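Zidodmont Surfaces Collection
Gallery: The Tiled Bay at Trareck

The Surfaces Collection at Zidodmont records the floors, wall coverings, trims and joints used in small enclosed workspaces. It was set up to help those who choose, fit or look after such finishes, and it holds more than 900 entries, each with a written note and, where possible, a photograph. The entries cover ordinary finishes in daily use as well as more decorative ones.

This gallery is concerned with the bay at Trareck, listed in the collection as entry 159. The bay is of interest for its combination of a plain tiled floor with patterned walls. The two are seldom found together in our records, where a patterned wall is usually set above a floor of a single colour without joints. The note for the entry was prepared by Gráinne Nic Giolla and was last revised on 09/05/2023.

Visitors to the gallery may wish to read the note alongside entry 128, the Jonon bay, which has a similar floor but painted walls.

1. Floor and wall panels
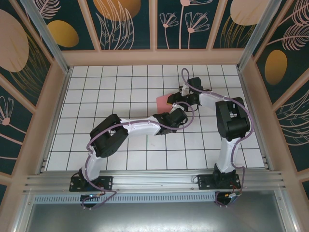

White square tiles with thin grout lines, enclosed by dark teal panels with pink and gold botanical motifs. The surrounding frame is peach-coloured.

The wall panels were selected from the Sirko range after a short trial of plainer coverings. The note records that the earlier choices made the bay look unfinished, and that the staff of the time asked for something with more depth of colour. Teal was preferred to a dark green on the grounds that it sat better beside the peach of the frame. The pattern was a matter of some discussion. Smaller motifs were considered and set aside, as they were thought to be lost at any distance.

Panels of this kind should be dusted with a soft cloth and kept clear of adhesive tape, which can lift the print when it is removed. Labels and notices belong on the frame. Where a panel is damaged it is replaced whole; the collection does not recommend patching a printed surface — the repair is nearly always more noticeable than the mark it covers.

2. Corner and joints 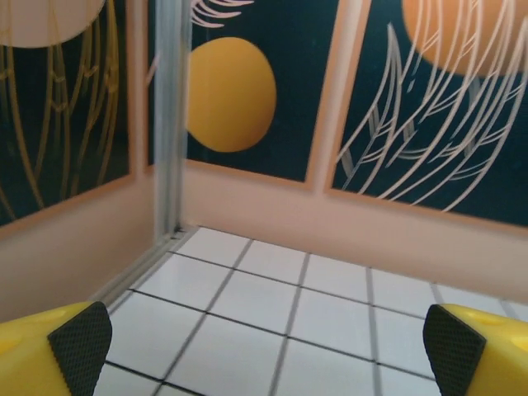 Corners are the part of a tiled bay most often left out of a written specification, and the collection asks contributors to give them an entry of their own. A good corner holds the edges of two walls in line and leaves a tidy finish at floor level. It should also be possible to clean it without special tools. At Trareck the work is done by a slender silver-grey aluminium profile with several vertical ridges, running upwards from the tiles where the two walls meet. A small dark gap or joint can be seen at its base, and this is a point that anyone writing a cleaning schedule for a similar bay should include. Fine dust tends to settle in such places, and a narrow brush is more suitable than a cloth. The ridges call for the same treatment, worked from the top downwards.

The grout is dealt with separately in the note. A thin line was specified throughout, with the tiles kept to one size and laid in a simple grid. This arrangement has a practical benefit for those working in the bay, who can refer to a position by row and column without adding marks to the floor. Sharp or abrasive cleaners should not be used on glossy tiles, as fine scratches dull the sheen over time and cannot easily be put right.

Using the gallery

Photographs in the Surfaces Collection may be viewed by prior arrangement at the Zidodmont reading room, where the written notes and a number of sample boards are also kept. The Sirko boards are available on request and include the teal pattern together with 2 further colours. Requests should give the entry number and the name of the bay.

Corrections to the note for entry 159 are welcome and should be addressed to Gráinne Nic Giolla at the Surfaces Collection. The next group of entries, covering skirtings and floor edges, will be added in June.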